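# Buns for Monday

Cempaka Raju bought the cooker in January, in her first week in Droltgate, when she had no bed yet and slept on two coats.

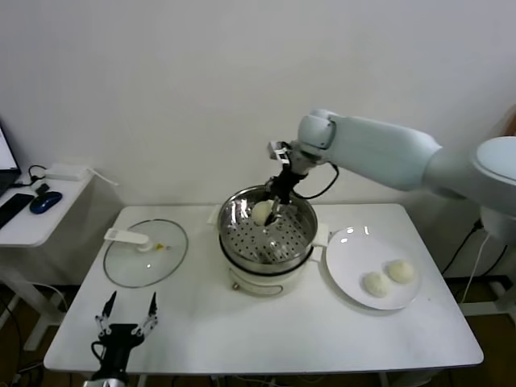

It was the cheapest one in the shop on Halim Street. The man asked if she wanted the bigger one, for a family, and she said no, it is only me. She remembered this for a long time, because she had said it in a cheerful voice and the man had looked down at his papers.

The room was on the third floor, above a place that repaired bicycles. It had white walls and a white table, and the landlord was proud of both. "Please, no nails," he told her. So the walls stayed white. When she steamed something, the window became blind and the wall behind the table got small drops on it, and she wiped them with her sleeve before they could run down.

At first she made rice and eggs. She did not make buns. Buns were her mother's work, and her mother made them on a coal stove behind the house in Rokano, in a bamboo steamer so old that it was held together with wire. It seemed to Cempaka that a person could not make the same food with a plug.

Then Teguh Purba came to work at the laundry.

He was from Rokano also, from the lower side, near the river. They discovered this on his second day, when he dropped a basket and said a word which only people from Rokano say. She laughed so much that she had to sit down on the folding bench.

"You know this word?" he asked.

"My grandmother hit me for this word," she said.

After that they ate their lunch together. He talked about the river and the market, and about the woman who sold buns beside the bridge. He described those buns for so many lunches that finally Cempaka became a little angry, the way you become angry at a song.

"My mother's were better," she said.

"Nobody's were better."

"Come on Monday, then. You will see."

She said it on Thursday, and on Thursday evening she was already sorry.

She called her mother. The line was bad, and her mother did not believe in measuring.

"How much flour?"

"Enough for the bowl."

"Which bowl?"

"The blue one. What a question."

"Mama, I don't have the blue one. It is with you."

There was silence, and then her mother went to look for the bowl, and after it for the scale of the neighbor, and Cempaka heard two women arguing in the kitchen, very far away. At last her mother came back. "Four hundred forty-eight," she said, as if it was a phone number. "But it is a humid day. And let the dough rest until it looks like it has forgotten you."

On Saturday Cempaka made the first buns. They were flat and yellow and tasted of soap. On Sunday she made them again, with new yeast, and she put the dough under her winter coat on the chair. These were better, but she lifted the lid too early to look, and they sank in front of her eyes. She ate one standing up. The others she gave to the bicycle man downstairs, who said they were very interesting.

On Monday she came home at four. She put down the cooker in its usual place, behind the middle of the table, and she washed the plate although it was clean. She had only one good plate, a round white one. She thought about what her mother would say if she saw the steel pot and its metal tray with the little holes. Probably she would knock on it with her knuckle and ask if it was medicine.

The dough rested. It looked like it had forgotten her. She shaped it the way her hands wanted, because she noticed that when she tried to think, the buns came out crooked, and when she thought about the laundry or about nothing, they came out round.

Then she closed the lid and sat down on her own hands.

She had never in her life watched a clock like this. The glass went gray with steam. Downstairs somebody was pumping a tire. She thought about her mother, who never looked under the lid and who knew from the next room, from the smell, that it was time. Cempaka smelled the air carefully. It smelled of warm flour. Was this the smell? She had stood beside that stove for the whole of her childhood and had not paid attention even once.

She waited a little more. She waited until the smell changed, only a little, to something sweet, like the inside of a clean cupboard. And she knew it. Her body stood up before she decided.

The tops were pale and round, and they stayed round.

When Teguh came, he had wet hair and a bag with oranges. He took off his shoes at the door and stood in his socks, looking at the plate.

"Sit," she said. There was one chair, so she sat on the bed.

He broke a bun in half and smelled it first, which pleased her. Then he ate it, slowly, looking at the white wall as if there was a picture on it. He ate the second half in the same way.

"So?" said Cempaka. "Is it better than the bridge?"

He thought about it for a long time. He was an honest man and it was a difficult situation for him.

"The woman at the bridge," he said, "she puts a little more sugar."

Cempaka took the plate away from him. He began to laugh, and he said the Rokano word, and she said it back to him, louder. Then she put the plate down again, a bit nearer to his side of the table, and went to find a knife for the oranges.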